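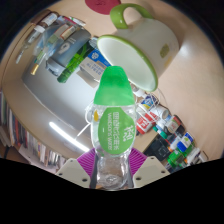
Failure Analysis in Small Manipulators
Handout 4: The bottle that the log says was fine

Read this before Monday. Bring the grip log printed out, because we will be writing on it.

Background

The Okier trials used a two-finger parallel gripper with ribbed silicone pads, run against ordinary desk objects. The task was simple on paper. Close on an object, lift it clear of the surface, move it sideways, set it down upright, open. The controller wrote one line per attempt with a result of HELD, SLIPPED or EMPTY.

The log has 2,097 lines. The first report on it, which you have in your reading packet, calls the gripper "reliable on rigid and semi-rigid containers." I would like you to be suspicious of that sentence by the end of this session. It was written from the log alone. When Tahmineh Amini went back and compared log lines with video, she found attempts marked HELD in which the bottle had slid down through the pads and was being carried by its cap. She also found HELD on attempts where the bottle had been set down on its side.

What HELD means

It does not mean what you would assume. In the Okier controller, HELD is written when two conditions are met:

Finger motor current stays above the threshold until the open command.
Finger gap at the end of the move is larger than the fully closed gap.

Nothing in there concerns the object's height or its angle. A bottle pinched by the cap passes. So does a bottle that has buckled inward at the waist, and so does a pad that has rolled over on itself and is pressing against the other pad. The report's authors had the controller manual. They could have looked this up.

Why bottles are a bad test object

A thin plastic water bottle is stiff when it is full and sealed, and much less so once somebody has opened it. The ridges in the lower part help against crushing from the side, but they also give a ribbed pad something to skip over. The pad catches on a ridge, the current rises, the controller reads this as a firm grip and stops closing. Then the arm lifts, the ridge lets go, and the bottle drops to the next one. On the current trace you see a small sawtooth. The log keeps only the minimum value, so the sawtooth is lost.

Mugs fail in another way. The wall is hard and curved, the contact patch is small, and the handle puts the weight off center. A mug picked up away from its balance point turns in the grip. The controller has no way of noticing, for the reason given above.

The work area
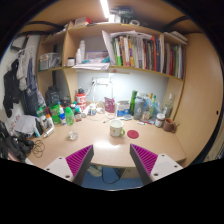

Figure 2. Desk work area from the gripper camera, fingers open, pads in magenta.

The report describes the setting as "a lightly cluttered desktop." Compare the wording with the figure and decide whether you would have signed it. Consider in particular how a finger would get to a container at the back of the desk, and what it would touch on the way. Consider also the drinking glass. A success rate that mixes objects standing in the open with objects packed against their neighbors is an average of two different problems, and the report gives us only the average.

The proposed fix

Three suppliers' names come up in the follow-up memo: Akdale, Babić and Osteck. The memo recommends softer pads from Akdale. I have no quarrel with the pads. My objection is that nobody reran the video comparison after fitting them, so the improvement claimed in the memo is measured with the same faulty HELD flag. Softer pads keep motor current steadier. Of course the flag likes them.

The Osteck option was a slip sensor in the fingertip. It was turned down on cost in one line, with no cost given.

A safety note

The memo treats dropped objects as a quality matter. Glass over a desk with a power strip behind it is a safety matter, and a controller that reports a secure grip on something it is losing is worse than one that reports nothing, since people reach in. For our own lab sessions: hands stay out until the arm is parked and the fingers are open. Do not go by the status light. It is driven by HELD.

For discussion

Take any 2 lines from your log marked HELD. Write down what you can say for certain about where the object was at the end of the move. Keep it short; there isn't much.

Propose one added measurement that would separate a body grip from a cap grip. "Use machine learning" will be handed back.

The report excludes EMPTY attempts from its success rate on the grounds that they are "perception errors." Recalculate with them included, and say which number you would give to someone deciding whether to stand next to the arm.

Reading

Amini's comparison notes, all pages. The controller manual, the section on result codes. The follow-up memo, with a pencil.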